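Oiling the table, finally

January
Posted by Sibel Şimşekoğlu

I have been putting off the dining table since we moved to Remden, and over the holidays I ran out of excuses. 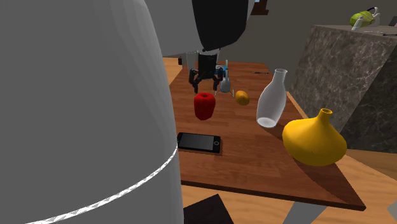
Reddish-brown wood with a plain dark grey wall behind, in a computer render.

The table was my grandmother's. She bought it second-hand when she came out from Pendik, and it has been in three kitchens, a garage and a caravan annexe. Somewhere along the way an uncle put polyurethane on it, the thick amber kind that looks like toffee. It had gone cloudy at one end and was peeling at the other, and if you left a newspaper on it in summer you could read the headlines backwards on the timber afterwards.

What I wanted was an oil finish. I like how oil looks and I like being able to fix a patch without redoing the whole top. My mother thought I should leave it alone. Her view is that a table needs a tablecloth and what is under the cloth is a private matter. I understand this but I do not iron, so the cloth was never going to happen.

Getting the old finish off took most of a week, a couple of hours each morning before it got hot. I tried a stripper first. It worked on the peeling end and did nothing much on the rest except turn it to chewing gum, and I spent a whole morning scraping with a plastic paint scraper and swearing. After that I went to Uçar Hardware and hired a proper sander with a bag on it. The man at the counter asked what I was sanding and then asked again whether it was veneer. I said it was solid. He said people always say it's solid. I went home and looked at the underside with a torch, and the grain runs through at the ends, so it is solid, but I was glad he made me check.

I started at 80 grit. If the coating had been thinner I would have started finer, but 80 clogged up fast enough as it was and I went through a lot of discs. There is a knack to keeping a sander flat near the edge of a table. I do not have it. One corner is now slightly more rounded than the others and I have decided that it came that way.

The colour underneath was a surprise. I had always thought of it as a dark table, and the bare wood was a dusty pink, nearly salmon in places. It only went back to red when I wiped it down with turps to get the dust off. I have asked two people what the timber is and had jarrah and some sort of mahogany for answers, so I can't help anyone who wants to know. My grandmother called it "the red one", to distinguish it from a white laminate table that went to my aunt.

The oil is Prulent, the satin one. I chose it because the shop had it and the tin said it was fine for food once cured. The instructions say to put it on with a lint-free cloth, leave it for 30 minutes, and wipe off everything that hasn't soaked in. I did the first coat exactly like that. For the second coat I got a phone call, and by the time I got back to it the surface had gone tacky, and wiping just dragged it about. The fix was to put a little more oil on top, which loosens it, and then wipe straight away. I found that on a forum after some panic. It came good.

Then you wait overnight and do another one. The tin says two coats for furniture. I did four on the top and two on the legs. The legs don't get coffee put on them.

A word about the rags. Oil-soaked rags can heat up and catch fire by themselves if you leave them screwed up in a heap. I knew this the way you know things you have read, without having done anything about it, and on the first evening I left one bunched up in an ice cream container on the laundry bench. I remembered at eleven at night. Now I lay them flat on the concrete outside with a brick on each until they are stiff, and then they go in the bin. Please do this.

While the table was drying in the carport, and the dining room was empty for once, I got it into my head to paint the wall it sits against. It was cream. It had a line of scuffs at chair height and a patch where the last people had hung something large and taken the plaster with it. I filled that, badly, then again less badly.

Choosing the grey took longer than painting it. Greys are difficult. On the card they all look like the same sensible colour, and then you get them home and one is blue, one is green and one is distinctly mauve by late afternoon. I painted samples onto sheets of cardboard and moved them around the room at different times of day. Everybody who came over had an opinion. My sister voted for a pale one and said a dark wall would make the room feel like a cinema. I went dark anyway. Against a pale wall the red of the table looked orange to me, and next to the dark grey it settled down and looked like wood again.

It took two coats and a lot of cutting in. The roller I used had too long a nap and left a bit of texture you can see if the light is coming sideways from the kitchen. I may do something about that in winter. I may not.

Costs, for those who write and ask me (there are a few of you, hello). The whole thing came to $681. That is the sander hire, discs, stripper I shouldn't have bought, oil, paint, filler, a decent brush and new felt pads for the feet. A surprising $40 of that was drop sheets, and I still got grey on the skirting. I had a quote once from a furniture restorer that was a good deal more than that for the table alone, and he would have done the corner properly.

We put the table back in with my brother-in-law on the other end and ate off it that night, on placemats, which you are not supposed to do until it has cured. The tin says a week or two before heavy use. We had toasted sandwiches and I wiped it down with a dry cloth.

My mother came for lunch the weekend after. She ran her hand along the top and then along the underside of the edge, where my grandmother used to stick the shopping list with tape. There is still a bit of residue there that I didn't sand. She said it was lighter than she remembered. Then she asked where I kept the tablecloths, and I gave her a tea towel, and she put that under her plate.

Next is the chairs. They don't match the table or each other, and one of them has been glued so many times that the joint is mostly glue. I'm going to take that one apart first and see what's left of the dowels. If anyone has a good way of getting old PVA out of a hole without drilling it bigger, leave a comment. I've heard hot vinegar and I've heard a steam iron, and I only own the vinegar.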